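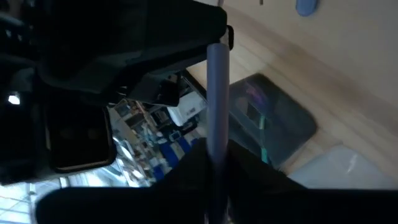
Do you let staff write their own procedures?

Started by hladun_ops, 1/2/22

hladun_ops
Evening all. I run operations at Hladun (we're a parts distributor, two sites) and I've just had the best month of my working life, so I need to tell someone who won't glaze over! We threw out our old procedures folder and asked the people who do each job to write it down themselves, one page each, their own words. Goods-in went first. The page they came up with is shorter than the old one and it covers the thing everyone used to phone me about, what to do when a pallet turns up with no purchase order. Has anyone else gone this way? I'd love to hear how you handled sign-off.

paperclip77
Love this. We did something similar at Poline, but with pairs - one old hand and one newish starter. The newish one asks all the questions the old hand forgot were questions. Sign-off is the team leader only. It used to need four signatures and things sat in trays for weeks.

greyledger
Going to be the grump. One page in their own words is fine until an auditor asks why the two sites describe the same returns process differently. I've sat through that meeting and it was no fun at all. You need a fixed template and one person who owns the wording.

hladun_ops
Fair point on the two sites, and we've hit it already with returns. Site A books the credit when the box arrives, site B waits until it's been checked. I'd never have known if they hadn't both written it down though!

greyledger
Fine, but which one is right? Finding it is only half the job.

hladun_ops
B. Site A are switching this month.

tansy_b
We use a template and let people write freely inside it, so you can have both. Ours has 6 headings: what it's for, who does it, when, steps, what can go wrong, who to ask. "What can go wrong" is my favourite bit, people write brilliant stuff in there. Cap the steps at 20 or they'll give you a novel.

paperclip77
20 is still a novel :) But yes, stealing "what can go wrong" for Poline.

urkari_mo
What are you all keeping them in? We're at Urkari and it's a shared drive with three files all called FINAL.

tansy_b
Shared drive here too, but only one person can save into the live folder. Everyone else drops changes in a drafts folder. Very dull, works a treat.

greyledger
Put a review date on every page as well. The Stirkon lot I used to work with had lovely procedures, all of them for a system they'd switched off.

hladun_ops
Review dates are going on tomorrow, thank you - and I'll try the headings with dispatch, they're next and very keen. Greyledger, would you look at the returns page if I take the customer names out?

greyledger
Go on then. Send it over.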